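Vorura is recruiting participants for a table-setting study at its Clekville site. The task is placing and clearing tableware, such as a round white bowl, on a black mat laid over a wooden tabletop. Sessions last up to 87 minutes.
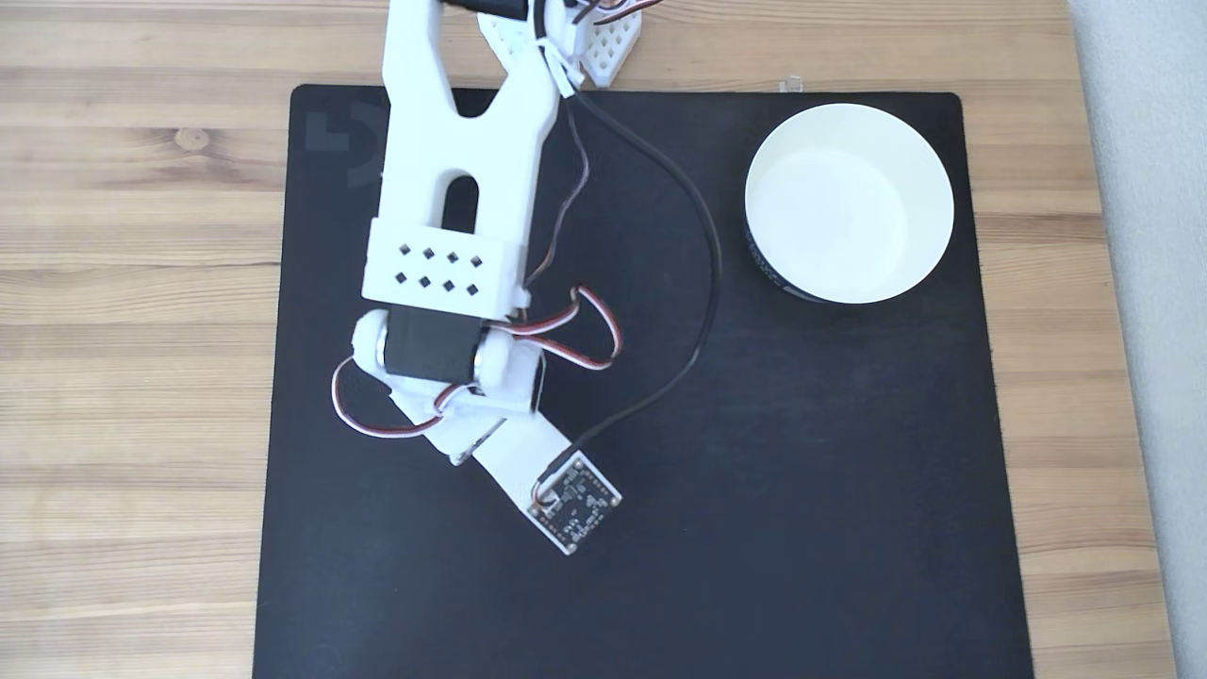 ## Requirements

- Age 18 or over
- Able to stand at a table for the full session
- No rings or bracelets during the task – lockers are provided

## How to apply

Write to Asnakech Teshome, Vorura, Clekville, quoting reference 2109. Applications close Aug 20, 2018. Travel costs are refunded on receipt of tickets.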